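# Trarngate Border Notices

Short public notices on arrivals, overstays and removals, collected from the Trarngate immigration office and put into one table. The notices were first printed in the weekly bulletin and later posted on the office's web page, where older ones are taken down without warning. This repository keeps the text.

## What is in it

The file `notices.csv` has 1,964 rows, one per notice. Each row has these columns:

- `id`: a running number, never reused
- `posted`: the date on the notice
- `port`: Brunier, Stadilmont or Bundgaard
- `type`: arrival, overstay, removal, appeal or general
- `text`: the full wording, with line breaks removed
- `source`: `print` or `web`

Notices that covered more than one port were split, and the split rows share the same `text`. If you count rows you will count those notices more than once. Use `text` plus `posted` to group them.

The longest notices run to about 2,000 words. Most are a paragraph or two.

## How it was made

Print bulletins were scanned and run through text recognition, then read against the paper copy. Web notices were saved as they appeared. Spelling in the original was left alone, including place names that the office spells two ways. Dates were changed to a single format.

The `type` column was filled in by hand from the heading of the notice. Where the heading and the body disagreed, the heading won. This mostly affects appeals, which the office often filed under removals.

## Personal details

Names of travelers, passport numbers and street addresses were replaced with `[NAME]`, `[DOC]` and `[ADDRESS]`. Names of officials were replaced too. Nationality was kept where the notice gave it. A random 100 rows were checked again after the replacement and 5 needed fixing, so expect a few misses in the rest. Please report them by row number only and don't paste the text into a public issue.

## Known problems

- Bundgaard has no print notices for February. The bulletin came out, but no copy has been found.
- The web page changed layout partway through and some notices lost their headings. Those rows are marked `general`.
- Overstay notices from Stadilmont often give a total for the quarter and not for the week. Don't add them up.
- A rise in notices does not mean a rise in cases. The office began posting appeals separately, and that alone adds rows.

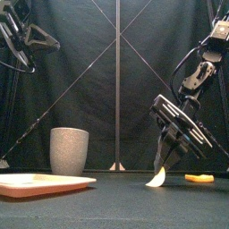
## Loading

The file is UTF-8 with a header row and commas as separators. Text fields are in double quotes. Some spreadsheet programs will turn the `id` column into dates on import, so set it to plain text first.

## Changes

Wednesday, October 2, 2024: Brunier web notices added, duplicate rows from the second scan removed, `source` column added.

Earlier versions had a `region` column. It was dropped and the same information can be worked out from `port`.

## Terms

The notices are public records. The table and the type labels may be used for any purpose as long as the repository is credited. Anyone quoting a single notice should cite the bulletin or the office page with its date.

Contact: open an issue | © Trarngate Border Notices | Back to top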